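Home News Teaching Labs Stores Safety Contact
Search this site Enter keywords Go
Print this page E-mail this page

Tip boxes: refilling, lids and what goes back to stores

The teaching labs at Loltness went through 439 boxes of pipette tips between the start of the winter term and the end of May. Xiuying Liao keeps the stores ledger and says the number is higher than it should be for the classes we ran. A good part of it comes from boxes that were opened, half used, left without a lid and then thrown out by the next group, who had no way of knowing where they had been.

We are changing how boxes are handled in the Clistell and Maldonado rooms. The changes apply to all sizes of tip and to both refillable and single-use boxes.

Each bench will start a session with 8 boxes, set out before the class arrives. Please don't fetch more from the cupboard until those are used. If a class needs a different mix of sizes, tell Hipólito Arancibia by noon the day before and he will make up the bench to suit.

Lids stay with their boxes. When a box is open, put the lid next to it on the bench. Lids should not be stacked in the middle of the table or dropped in the sink tray. Last term we ended up with a drawer of 22 lids that fit nothing we own, and a shelf of racks with bench paper taped over them.

Take tips from one end of the rack and work across in rows. A rack with gaps all over it is slow to refill, and the person refilling it tends to give up and start a new one. If a tip is standing higher than its neighbors, leave it alone and press it down with a clean lid at the end – do not push it with a gloved finger.

Part-used boxes go back on the shelf marked Open, with the lid closed and the bench number on a piece of tape. They are for practice sessions only. Anything for the cell culture group must come from a sealed box, with no exceptions for a box that "was only open a minute."

Refilling is done on the side table next to the stores hatch, by whoever is on the stores rota. Racks are lifted out, bases wiped with 70 percent ethanol and left to dry, and the rack put back before new tips go in. Oddur Hafstein has written out the steps on one sheet and it is taped inside the cupboard door. The old Prikex sheet can be thrown away, as it describes boxes we stopped buying.

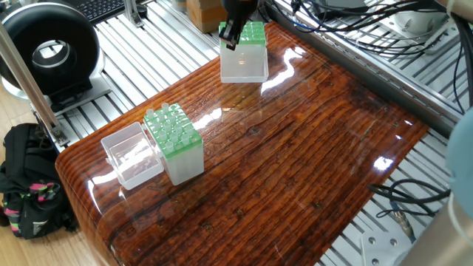
Can a lid from one make of box be used on another?

Only if it closes flat on all four sides without being forced. A lid that rocks or springs up at a corner lets dust in and will come off when the box is carried, so put it in the odd lids bin and ask stores for the right one.

Empty boxes should be brought to the hatch between 8 and 16 hours on the door clock. Take out any leftover tips first and put them in the plastics bin under the bench. Cracked bases go in the same bin. Racks in good shape are kept even if the base is broken.

Nahuel Bravo is checking prices on refill packs for the larger tips and will send the new order codes to group leaders when he has them. Questions about the rota go to Ngan-ling Cheung at the stores desk.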